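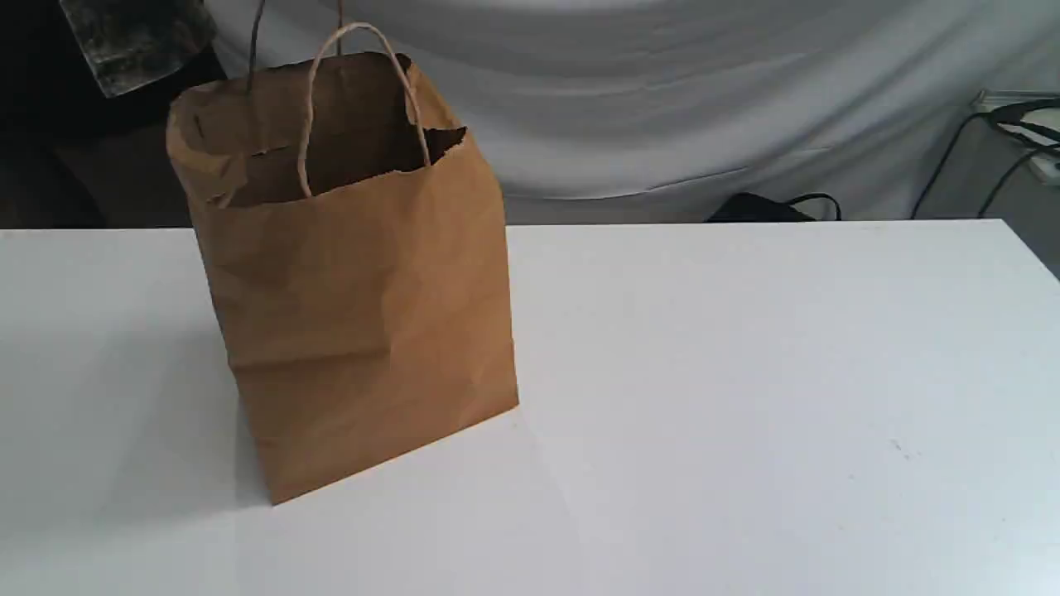

Setting rim detection thresholds for open bags

Maler's default rim detector expects a clean, straight opening. Paper bags with creased or torn tops break that assumption, and the planner then gets a grasp line that jumps from one cycle to the next. The steps below apply to the wrist camera pipeline in Maler 2.

1. Open the perception config and set rim_model to "polyline". The "rectangle" model can't follow a ragged edge.

2. Set exposure by hand. Auto exposure will chase a white table and leave the inside of the bag with no detail. Start at 2992 microseconds and lower it if the table clips.

3. Set min_edge_length to 500. Short segments from wrinkles in the front panel drop out at this value.

4. Turn on mask_gripper and load the finger outline for your tool. Without it, a dark finger over a dark opening gets merged into one region.

5. Run the detector in preview mode and move the wrist toward the rim in small steps. The line should stay on the border between the paper and the table.

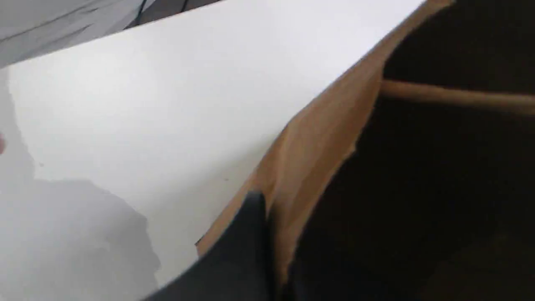

Chiyo Tanabe: Step 3 needs a note for handles. With mine set to 500 the handle still came through as a second rim. I had to raise it to 1189 and turn on reject_parallel before the planner picked the right line.

6. Save the profile under the bag type and restart the planner node. Profiles are read only at startup.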